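Handheld gripper demos: how many before it's worth training?
Robot learning > Data gathering
Started by marrowfat_pete

marrowfat_pete
12 May 2023

Hello all, long-time lurker, first proper thread. We've started gathering demonstrations with a pair of handheld grippers (one per hand, marker cube on each) and I've somehow ended up as the person who decides what a "good" take looks like. The plan is 2000 takes by the end of June, all of them two-handed, mostly picking things up and putting them somewhere sensible.

Before each run I like to stand still with both grippers out in front of me and the timer at zero, arms relaxed, jaws open. It makes the start of every recording easy to find afterwards.
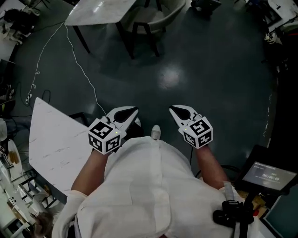 My trouble is that we've got 700 takes so far and I've been quite strict, so anything with a fumble in it goes in the bin. Arif Pelupessy, who looks after the training side for us, reckons I'm throwing away the best bits. I reckon a policy that learns my fumbles will fumble. Who's right?

gantry_owl
Arif's right, sorry! Keep the fumbles as long as you recover from them. If every take is perfect, the thing has never seen what to do when a cup is a finger's width off from where it expected, and it just sits there closing its jaws on air. Ours (the Plulmont job, if anybody remembers my endless posts on it) did exactly that until we went back and recorded a load of messy ones.

tin_lid_88
Going to disagree with gantry_owl. Recoveries, fine. But a fumble where you drop the thing, say a rude word and start again is two takes glued together, and the model has no idea which half you meant. I'd cut those every time. We kept the lot on Drokix and spent weeks wondering why the arm kept letting go of things halfway across the table.

gantry_owl
I did say "as long as you recover" :)

tin_lid_88
You did, and then everyone reads it as "keep everything". I've seen it happen.

marrowfat_pete
This is useful, thank you both. So: wobble and carry on, keep. Drop and restart, bin. I can live with that, though it means digging through the bin folder, and I was very pleased with myself for how tidy it all was.

Next question then. How much do you move about between takes? We've a big open room with desks down one side and people getting on with their own work, and I've been wandering a bit so the background changes. The wrist view takes in an awful lot of room with a lens that wide.

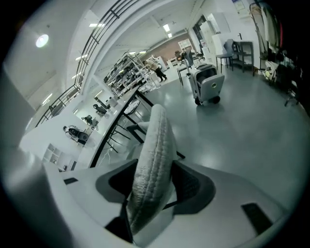
Does a busy background spoil the recordings?
A busy background is fine so long as it changes from one take to the next; trouble starts when the same thing sits in the same spot every time and the model latches on to it.

I got that from an old Kirkegaard write-up and it's matched what I've seen, but I've only got the one room to test in, so do shout if yours behaves differently.

solder_and_toast
Ours behaves differently, a bit. We found people walking past close up did hurt, mostly through the tracking — if most of what the camera sees is moving, the poses go wandering off with it. Furniture and clutter have never bothered it. Bare walls are far worse, in my experience, as there's nothing to hold on to.

tin_lid_88
Agree on bare walls. I'd also say change the height of the table before you fuss over the background. We did 14 different spots at a single table height and it fell to bits on a coffee table.

marrowfat_pete
Oh dear. All my tables are the same height. How many heights did you end up with?

tin_lid_88
Just 3, and it was plenty for us. Low, normal, and standing-desk.

gantry_owl
One more for your list, Pete: swap who's holding the grippers. I'm left-handed and slow, my colleague is right-handed and goes at it like she's late for a train. The mix did more for us than another month of me on my own. Do log who did which, though.

solder_and_toast
Hmm, not sure on mixing speeds. We tried that on Givus and got a policy that dithered. Works better for us if everybody agrees a pace first.

gantry_owl
Was that with the short action chunks? Ours dithered as well until we made them longer.

solder_and_toast
It was, yes. Might give it another go with longer ones and report back.

marrowfat_pete
Please do. I'm off to rescue the bin folder and find something to prop a table up with.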